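Harna 项目记录本
地点：Ultport 钥匙间
六月,早班交接后开始记,16:00 前后补完后半部分

上次遗留

一、软挂件在钩上的取放,成功判据还没定死。
二、Sirgate 里“人工代挂”的记录和双臂自己挂的记录混在一栏,查账时分不开。
三、早班说交接比以前慢,晚班说比以前快。两边都没给数,先记着。

第三条本来不归我管,但昨天 Ankica Popescu 把她自己的流水本拿来给我看,里面确实能看出问题,所以今天的安排改成上午跟班看流程,下午做取挂。程序没有换版本,只动了参数。

上午跟班

先把原来的流程写下来,省得以后争。双臂没上之前,领钥匙是这样:来人在窗口报车位或房间,值班的人转身从墙上取,递出去,对方在纸本上签字。还的时候扔在台面上,值班的人有空了再往墙上挂。高峰的时候台面上堆一堆,全凭值班的人记得哪一串是哪一串。Ankica 说这些东西她闭着眼都能分,靠的是挂件:有毛球的,有橙色绳的,有黑框牌的。编号牌她基本不看。

现在的流程:来人在 Sirgate 里申请,双臂从墙上取下放到交接位,来人自取,系统记时间。归还反过来,人把钥匙放在交接位,双臂挂回指定钩位。值班的人只处理例外。

当初写方案的时候,“例外”只有一行字。今天早班我在旁边数了一下例外的种类,没数次数,种类有 5 个:

申请人在系统里填错编号,到了交接位发现不是要的那串。
归还时两串缠在一起。
归还时钥匙没平放,环压在挂件下面,相机看不到环。
双臂取下来以后中途停住,需要人接过去。
来人根本不申请,直接走到值班的人面前要。

最后一种没法靠调参数解决。老员工都这样,站在窗口就开口要,值班的人也习惯性地起身去取。取走之后系统里那串还在墙上,下一个申请一到,手爪去抓空钩,报错,值班的人再过来清。Ankica 算过,一串没登记的钥匙,后面平均要她多走几趟,具体几趟她没写,写的是“烦”。

关于她的岗位,把她讲的记一下,尽量照原意:

以前忙是一阵一阵的,忙完就真的闲了,可以坐着。现在没有忙的时候,也没有闲的时候,因为不知道什么时候会叫她。提示音一响她就得站起来,响了以后有一半时候只是需要点一下确认。她建议把“需要人到场”和“只要确认”分成两种声音。这个要求合理,工作量不大,我列到后面待办里。

她还提了一点,我之前没想到。以前钥匙丢了,大家先问值班的人,她能说出谁最后拿的,不一定准,但有人可问。现在大家直接查 Sirgate,查出来是谁就是谁。上周有一串查出来是晚班某人领的,那人说自己没拿,最后发现是放在交接位被旁边的人顺手带走了。系统记的是“已放置到交接位”,界面上显示成“已领取”。这两个词不一样,界面必须改。被冤枉的那位对整套东西的态度从此很差,晚班几个人跟着他一起绕过系统。技术上是一个字段名的事,对人的影响比抓取失败大得多。

字段改名方案:
“已放置”:手爪松开,腕部抬离,交接位检测到物体。
“已取走”:交接位检测到物体消失。
“已确认”:领取人刷卡。
只有最后一个状态可以写成“已领取”。前两个状态下责任人栏留空,不要默认填申请人。

交接位的检测目前只能判断有没有东西,判断不了是哪一串。先这样用。

设备状态

双臂站在班组里叫 Bang,原因没人说得清,名字已经写进了值班表,以后记录里也这么写,免得两套叫法。下面“左臂”“右臂”一律以 Bang 自己的左右为准,不以操作人站的位置为准。上次有人按自己的左右填故障单,查了半天查错了手爪。

开机自检通过。两侧手爪开合正常。右侧线缆走外侧,抬到高位时看了余量,够用。左侧线缆从手爪顶部绕出来,弧度偏大,伸到挂板前面时容易蹭墙,今天没有报错,但应当改走线。腕部相机标定沿用旧值。

光线是老问题。钥匙间为了晚班的人不刺眼,灯调得低,腕部相机一动就糊。之前想过直接把灯调亮,Ankica 不同意,她在那里一坐就是一个班。这个意见应当尊重,所以办法只能从运动这一侧想:靠近目标前加停顿,停稳再取图,运动过程中的图一律不参与环的定位。
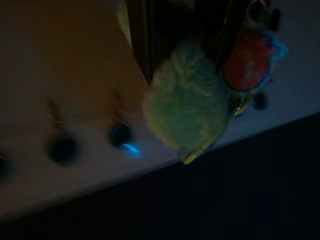
停顿时间试了几档。太短等于没停,臂的末端还有残余晃动;太长的话交接速度受不了,排队的人会不耐烦,然后又回到“直接跟值班的人要”。最后取的值是 3 档里的中间那一档,参数名 settle_wait,已存。判断“停稳”用的是关节速度,没有用图像差分,图像差分在低光下噪声太大,会一直判不稳。

补一条:停稳以后曝光还是按自动走的,遇到反光的金属环,自动曝光会往暗里压,深色物体就更看不清。建议锁曝光,值待定。今天没动,一次只改一个量。

下午取挂

对象选毛球挂件那一串,钩位四。选它的理由是失败最多,班组里抱怨也最集中。其他几串的情况简单写一下,供对照:

钩位一,金属圈加黑色遥控扣,还有红色塑料牌。硬,重,挂上去以后自己会垂直,基本不出问题。东西多,抓取点要往上取,取低了会夹到红牌。
钩位二,黑框牌,牌框是空心的,手指容易伸进框里。路径从侧面进。
钩位三,橙色绳圈。绳软,好夹,但挂的时候绳圈会塌,套不上钩尖。绳上带透明卡套,卡套的位置每次都不一样,会被旁边的黑框牌遮住,靠视觉认它不可靠,改认绳的颜色。
钩位四,浅绿色半透明扣环,下面是毛球。

毛球的麻烦在于外形大、实体小。手指闭到毛球外轮廓的宽度时,其实什么都没夹住,夹的是毛。闭合力按硬物设,会一直压进去直到压到芯,压到芯以后位置反馈才停。所以“夹住”的判据不能用开度,只能用电流,而电流在毛被压紧的过程中是缓慢上升的,没有明显的台阶。以前的阈值是按金属圈标的,对毛球来说要么提前判成功,要么一直判不成功。

今天的做法:闭合分两段。第一段快闭到一个固定开度,第二段慢闭,看电流斜率,斜率变陡后再保持一小段,然后轻提。轻提时看腕部受力有没有变化,有变化说明带上了挂件,没变化说明只拽着毛。轻提这一步是新加的。

夹的位置定在扣环正下方,毛球的上半部。试过夹扣环本身,环薄,又是半透明的,腕部相机经常找不到它的边,放弃。夹毛球中部也试过,提起来以后整串往一边歪,环口对不上钩尖。夹上半部时环基本朝上,偏角可以接受。

左臂的用途:右臂夹毛球时左臂在下方张开等着,一是防脱落,二是需要换手时从侧面接。换手的动作今天只做了空走,没有带物。空走时发现左爪上指如果抬得太高,会和右爪下侧抢位置,所以左爪进入的高度要再压低一点,等右爪抬离之后再往上送。这个次序写死在状态机里,不要靠速度去错开。

下午一共走了 11 轮,都是钩位四。全部结果在 Sirgate 测试区,这里只写结论性的几条:

轻提判据有用。最典型的是以前那种“手爪空着走到交接位,还报已放置”的情况,在提起那一步就拦住了。拦住以后松开重夹,重夹时位置往上修正一点。
脱钩方向要先抬后退。直接往后退,环会卡在钩的弯口里。钩尖朝上翘,抬的量必须超过钩尖的高度,这个量按最高的那个钩设,所有钩位共用一个值。
挂回比取下难。环是硬的,但挂在夹爪下指外面的那部分会转。需要在靠近钩之前再看一次环的朝向。
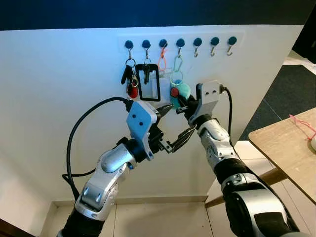 图:钩位四,右爪夹毛球上部,左爪张开在下方;右侧三个钩空着。

右侧空钩的用途还有争议。按我们的想法是留给“待处理”:缠在一起的、认不出来的、系统里查不到编号的,双臂一律不硬挂,放到空钩让值班的人来看。Ankica 反对,她的理由是墙上有东西,路过的人就会认为可以拿。她要求待处理的东西放在她手边,不上墙。我倾向于按她说的办。双臂够不到她手边,那就放交接位并发“需要人到场”的提示。代价是交接位会被占住,后面的申请要等。

几个和人有关的问题

挂件标准化。采购那边提过一个方案,把所有挂件换成统一的硬塑料牌,方形,带码,双臂好认好抓。从抓取的角度,这当然省事,今天下午做的事有一多半不用做。但挂件是各班组自己挑的,换掉以后,双臂停机时人工取钥匙就只能逐个看码。Ankica 凭挂件认钥匙的能力是现在唯一的备份手段。她休假那阵子,代班的人是靠她画的一张对照图顶过来的,图上全是挂件。我的意见:不换,保留原挂件,在扣环位置加一个小的编码标记。标记怎么固定、会不会影响环挂钩,需要做样品试。

技能保持。双臂上线之后,新来的人没有机会学认钥匙。早班新人今天在停机那一会儿就站在墙前面不知道拿哪个,最后是司机自己探身进来指的。建议每个班留一段时间停掉双臂,人工收发。生产那边大概不会愿意,但理由充分,停机迟早会有,到时候不能没人会。

考核。有人提出用 Sirgate 的响应时间来考核值班的人,即提示响起到点下确认之间的时间。我在会上反对过一次,这里再写一遍。提示里混着大量不需要到场的,人被训练成听见就点,点得越快看得越少。上面说的错记责任人那件事,确认键就是在没看的情况下点掉的。在提示分级做完之前,这个数据不应当给到人事。数据导出权限目前在我们手里,我没有开放。

工位位置。值班的人现在坐的位置背对双臂,过去是为了面对窗口。双臂动的时候她听得见看不见,每次都要回头。她说刚开始那阵子每次都吓一跳,现在习惯了,但还是会回头。桌子转过来一点,或者窗口边加一面镜子,都比再加一块状态屏便宜。先问她要哪种。

安全距离。人工取钥匙的时候,手会伸到挂板前面,正是双臂的工作范围。目前规定是先按暂停再伸手。今天上午看到两次没按就伸手的,双臂当时都在等待位,没有动作,没出事。两次都是因为赶时间。暂停键装在双臂底座那一侧,从窗口过去要绕。把暂停键挪到窗口一侧,或者加一个,优先级最高,比抓取的任何一条都高。挪好之前,高峰时段双臂降速。

关于快慢的那个问题

早班说慢,晚班说快,今天看下来两边都对。早班集中领,来的人挤在一起,双臂一次只能取一串,人手可以一次抓几串递出去,所以慢。晚班零散,值班的人常常在做别的事,以前要等她回来,现在不用等,所以快。单看平均值看不出来,以后报表按时段分开出。早班高峰可以考虑预取,头一天晚上把已经申请的钥匙按次序排好。预取放在哪里又回到空钩和交接位的争议上,没有结论。

另外有司机提到,以前早上在窗口能跟值班的人说两句,车哪里有毛病、哪个门不好锁,顺口就说了,值班的人会转给维修。现在取了就走,这类话没地方说。查了维修那边的单子,口头转来的确实少了,少的那些是没坏还是没报,看不出来。Sirgate 归还页面可以加一个备注框,但我估计填的人不多。先加上,同时请 Ankica 在高峰过后到交接位那边站一会儿,看她愿不愿意,不愿意不强求。

待办

暂停键移位或加装。最先做,做完之前降速运行。
提示音分两种:需要到场,只要确认。
Sirgate 状态改名,三个状态分开,责任人默认留空。
人工代挂和双臂挂回分栏。
两段闭合和轻提判据合并到主程序,先只对钩位四生效,其他钩位维持原阈值。
左侧手爪线缆重新走线,弧度收小。
锁曝光试验,单独做,不和别的改动放在一起。
换手带物试验,前提是左爪进入高度改完。
扣环编码标记样品。
报表分时段。
问 Ankica:桌子转向还是镜子。
归还页面备注框。

补记,收工前

降速之后又走了一轮取下,没有问题,停稳判断比正常速度时来得早,符合预期。挂回没走,交接班的人已经进来了。

Ankica 看完上面那段关于她的话,改了一处:她说“一半时候只是点确认”写少了,让我写“大半”。原文不改,以此条为准。她另外要求把对照图的最新版扫进 Harna 的文件夹,图在她抽屉里,橙色绳那一串画的还是旧卡套,她重画以后再给。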